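Moura : paire de pinces à main
Guide de montage, partie 4 : mise en service à l'atelier
Révision du 14 septembre 2021

Les parties 1 à 3 (impression, découpe des mousses, câblage) sont supposées faites. Si les coques ne ferment pas encore, retour à la partie 2. Ce qui suit vaut pour la version Clikell de la coque, la grise. Les anciennes coques Kiswood se montent pareil mais les trous des supports sont décalés, voir la note en fin de partie.

4.1 Avant de commencer

Il faut :
- les deux pinces fermées, vis serrées à la main
- les marqueurs imprimés, collés sur leur support, secs
- les mousses de rechange
- un tournevis hexa de 2
- un bureau dégagé au milieu, le reste on s'en fiche
- le PC avec Catik installé (version du dépôt, pas celle du paquet)

Compter une bonne heure la première fois. Ensuite beaucoup moins.

ATTENTION. Pas de batterie branchée tant que les doigts ne sont pas montés. Le câble du capteur passe juste derrière et se pince tout seul.

4.2 Doigts et mousses

1. Poser la pince sur le dos, gâchette vers soi.
2. Glisser le premier doigt dans sa rainure. Ça doit coulisser sans forcer. Si ça force, un coup de lime sur le plastique, jamais sur le rail.
3. Même chose pour le second.
4. Coller la mousse côté intérieur, le grain vers l'intérieur du V. Les deux bords arrondis restent à l'extérieur.
5. Fermer à fond, relâcher. Répéter une dizaine de fois.
6. Regarder le jour qui reste au fond du V, mâchoire fermée. Un mince filet noir, c'est bon. Si on voit le bureau à travers, mousse mal posée, on recommence.

Note. La mousse se tasse pendant les premiers jours. Refaire le point 6 après la première vraie séance.

Note 2. Ne pas nettoyer à l'alcool. Chiffon à peine humide, laisser sécher ouvert.

4.3 Marqueurs

Un marqueur carré par face de support. Le motif noir et blanc doit garder sa bordure blanche entière, sans elle Catik ne trouve rien. Si un coin a été rogné aux ciseaux : réimprimer.

1. Vérifier le sens du motif avec la planche de l'annexe B.
2. Visser le support sur la coque, sans bloquer.
3. Aligner à l'oeil avec l'axe des doigts.
4. Bloquer. Pas de frein filet, on démonte trop souvent.
5. Allumer, lancer la vue directe de Catik, présenter les pinces l'une en face de l'autre.

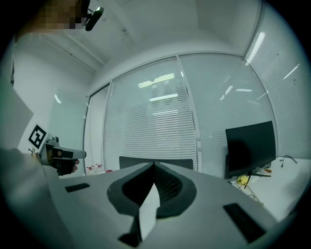
6. Le numéro doit s'afficher au centre du carré et ne plus bouger. S'il clignote : lumière, ou marqueur gondolé. S'il affiche le mauvais numéro : gauche et droite inversées, ça arrive à tout le monde.
7. Inverser les rôles, l'autre pince regarde la première. Même contrôle.

ATTENTION. Doigts hors du V quand quelqu'un d'autre tient la gâchette. Ça ne coupe pas mais ça pince bien comme il faut.

Papier mat obligatoire. Le papier photo brille et le motif disparait dès qu'on incline un peu. Le ruban adhésif transparent par dessus, même problème.

4.4 La pièce et la lumière

On monte rarement ça dans un labo. Chez nous c'est un plateau de bureau dans un local partagé, avec des cloisons vitrées et des néons, donc des reflets partout. Marche à suivre :

1. Baisser les stores, tous, lames fermées.
2. Allumer les plafonniers et ne plus y toucher. Catik règle l'exposition au départ et la garde.
3. Tourner lentement sur soi-même, pince à hauteur de poitrine, en regardant le retour vidéo.
4. Noter la direction où l'image blanchit. Travailler dos à cette direction.

Avec les stores fermés il reste des barres claires sur les vitres. Pas grave tant qu'aucune ne passe derrière un marqueur.

Réglages qui marchent chez nous, à reprendre tels quels pour commencer :
- exposition : 2000
- gain : 84
- seuil de détection : 200
- images ignorées au démarrage : 6

Changer une seule valeur à la fois. Les quatre sont dans le même fichier, moura.cfg, section vue. Enregistrer, fermer Catik, relancer. Le bouton « recharger » ne recharge pas le seuil (bug connu, pas corrigé).

4.5 Calage des deux pinces entre elles

À deux si possible, une personne aux pinces et une à l'écran. Seul c'est faisable, prévoir la pédale ou le départ différé.

1. Pinces en main, bras le long du corps. Lancer « calage ».
2. Au bip, monter les deux pinces devant soi, pointes vers l'avant.
3. Rapprocher jusqu'à ce que chaque marqueur soit bien visible par l'autre. Incliner doucement, à gauche puis à droite.
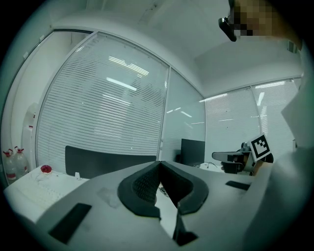

4. Tenir la pose, ne pas verrouiller les coudes, jusqu'au second bip.
5. Baisser les bras. Attendre que l'écran affiche l'écart.
6. Écart en vert : enregistrer. En orange : refaire une fois. En rouge : un support a bougé, retour au 4.3, point 3.

Manches longues : les remonter si elles flottent. Une manche devant le marqueur et le calage part de travers sans rien dire. Même remarque pour les cheveux longs quand on se penche.

Note. Le calage est à refaire après chaque chute, chaque changement de mousse, chaque transport. Pas après un simple redémarrage.

4.6 Premier essai sur table

Sangles d'abord. On serre la main dans la pince, puis le harnais sur les épaules, puis on vérifie qu'on peut tout enlever d'une seule main. Si non, desserrer. Quelqu'un dans la pièce pour le premier essai, c'est la règle de l'atelier.

1. Debout face au bureau, à un demi-pas du bord.
2. Choisir une zone de travail, unie et mate de préférence. Un grand tapis de souris fait l'affaire.
3. Repousser vers le fond ce qui traîne, fils, petites cartes, outils. Vérifier qu'aucun câble ne traverse la zone.
4. Amener les deux pinces au-dessus du bord, pointes vers la table, mâchoires ouvertes.
5. Lancer « essai court ».
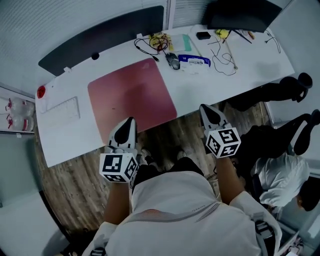 6. Toucher la table avec les pointes, à peine. Remonter.
7. Fermer, ouvrir, gauche. Fermer, ouvrir, droite. Puis les deux ensemble.
8. Prendre un objet léger, une souris par exemple, le déplacer de la largeur d'une main, le reposer.
9. Arrêter l'enregistrement AVANT de se détacher, sinon le fichier finit par une longue séquence de plafond et il faut couper à la main.

ATTENTION. Pas d'outil tranchant ni de fer à souder dans la zone pendant l'essai. Avec les pinces au bout des bras on évalue mal la longeur, on accroche tout.

Relire l'essai dans Catik à mi-vitesse. À contrôler : les deux traces continues, pas de saut quand une pince passe devant l'autre, ouverture à zéro quand la mâchoire est fermée. Un petit trou dans la trace quand on tourne le poignet à fond, c'est normal.

4.7 Si ça ne va pas

Trace qui saute d'un côté seulement : support desserré.
Trace qui saute des deux côtés : lumière. Refaire le 4.4.
Ouverture jamais à zéro : mousse trop épaisse, ou câble coincé derrière le doigt.
Image noire : capuchon encore sur l'objectif. Oui.
Rien à l'écran du tout : autre port USB, pas de hub.

Coques Kiswood : percer le support de marqueur un cran plus haut et déclarer « kiswood » dans moura.cfg. Sans ça le calage reste au rouge quoi qu'on fasse. Gabarit de perçage en annexe C, imprimer à l'échelle réelle.

Suite : partie 5, séances longues et batteries.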